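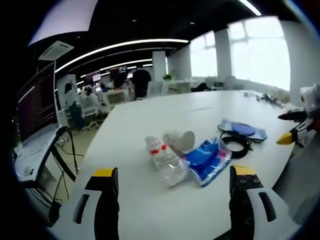 By the Grekaneck Range Notes staff | Opinion | 2 min read

I keep hearing that a shooter who doesn't practice at home every day with an empty gun isn't serious. Ten minutes a night, the advice goes, and your groups will shrink by fall. I've been at this long enough to doubt it.

Dry practice works for some things. Trigger press, sure. Getting a clean draw from under a jacket, probably. What it can't do is tell you that you're flinching, because you know perfectly well there's no bang coming. I did 32 straight nights of it this spring and went to the range in Sandoval feeling like a new man. My first target looked the same as the one from before I started -- low and left, with a flyer I'd rather not discuss.

The fans will say I did it wrong. Maybe so. But when a method works, its fans credit the method, and when it fails they blame the student. I'd be more impressed if somebody kept scores. The club at Grekow has 112 members, most of whom swear by nightly practice, and I have yet to see one before-and-after target pinned to the wall.

Then there are the gadgets. A laser cartridge, a phone app, a reactive target, a subscription to make the target talk to the app. The Jasa kit I borrowed told me I was improving every single night. It would, wouldn't it? I noticed the renewal notice came the same week as my "expert" badge.

I'm not telling anyone to quit. Check the chamber twice, keep ammunition in another room, and press the trigger all you like. Just don't let a click on the couch stand in for live rounds and an instructor who watches your hands instead of your target. If money is tight, and with ammo prices it usually is, I'd take one slow box a month with good coaching over a whole June of clicking at the light switch.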